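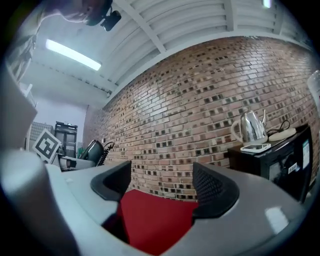 Our Company / Who We Are

Reading time: 5 min

9th July, by Vasilis Zupan

Mideo is a small company for the care and repair of soft things. We wash, mend, fold and store textiles for households, for theaters and for a few hotels in Flerkden. When I must explain this to a new neighbor, I usually say that we take what is made of cloth and we give it back in order. My colleagues find this explanation too short, so they asked me to write a longer one.

The company was started by Nima Alipour and me in a rented garage on the other side of the river. Nima had worked many years with stage costumes, and I came from a hotel laundry, where I learned to fold before I learned to speak good English. In the beginning we had two sewing machines, one of them borrowed, and a shelf which was not quite straight. Our first customer brought us a sofa cover with a tear along the zipper. She still comes, now with the covers of another sofa.

We moved to the present building in November, in the rain, with all the fabric wrapped in plastic. It was a workshop for window frames before us. We kept the brick wall and the white metal ceiling as they were. At first I wanted to paint the bricks, but Nima was against it, and after one winter I stopped asking. The dark patches in the brick are often admired by visitors, who suppose that there was a fire. To our knowledge there was no fire. The long lamps on the ceiling are bright, and this is useful for us, as a small stain on a dark fabric can be missed very easily in a weak light.

What we do

Most of our work begins with sorting. Everything that arrives is opened, shaken out and looked at on both sides. We write down the fabric, the condition, and what the customer has asked for. If we are not sure about the fabric we test a corner of the inside hem with a little water, and we wait. Red items are kept apart from everything else until the first wash, also when the customer tells us that they were washed many times already. We had one bad experience with a red table runner and 900 white napkins, and we do not wish to have a second one.

After the washing comes the mending. Shiyu Shao is responsible for this part. She prefers to repair by hand when the tear is short, and she chooses the thread by daylight, next to the door. Some customers like the repair to be invisible and some like to see it. Please tell us which one you prefer when you bring the item, and not when you collect it.

Then there is folding, which people think is nothing. For us it is half of the job. A cloth which is folded badly will keep the line for months. We fold thick items in thirds and thin items in quarters, with the opening always to the inside, and we put the fold to the front of the shelf so that one piece can be taken without disturbing the others. Curtains are rolled. Velvet is hung, and if there is no space to hang it, we ask the customer to wait a week.

Storage is the newest of our services. The shelves are called Živković by everyone here, after the name that was painted on the side when we bought them second-hand. Each bag on the shelves has a number. The bag with the number 451 belongs to Mako, a children's theater, and it has stayed with us for so long that Gearóid says good morning to it.

The people

Nima Alipour takes care of the costumes and of all conversations with theaters. She knows how a sleeve should be cut so that an actor can lift the arm, and she will tell you if it was cut wrongly.

Shiyu Shao does the mending and teaches it also. Her evening course is for beginners and has one rule, that you must bring something of your own with a hole in it.

Iqra Bangash joined us as a student and is now in charge of sorting, labels and the order of the shelves. If you telephone to ask where your blankets are, it is Iqra who goes to look. She has rewritten our labels three times, and the last version is really better.

Gearóid Dolan drives the van, collects and delivers. He also repaired the door, the heating and the coffee machine. He would like customers to know that he can carry a carpet down the stairs but prefers a second person at the other end.

I do the accounts, the hotel orders and the folding when there is much of it.

How we charge

We charge by the piece for mending and by weight for washing. Storage is paid for the season. You will always receive the price before we begin, on paper or by e-mail. If a repair will cost more than the item is worth, we tell you so, and many people want the repair in any case. A child's blanket is difficult to calculate.

Things we cannot take: leather, fur, items with heavy oil, and mattresses. For wedding dresses please write to Nima first.

Visiting us

You are welcome to bring your things personally. The entrance is from the yard, through the white door, and the bell works if you press it for a longer moment. There is one parking place for unloading. Please put small items in a closed bag with your name, and please empty the pockets. In the drawer by the scale we keep keys, coins, buttons and one very nice fountain pen, and if you recognize the pen from this sentence, we will be glad to return it.

For hotels and theaters we can collect up to 800 pieces in one trip, if the list is sent to Iqra two days before.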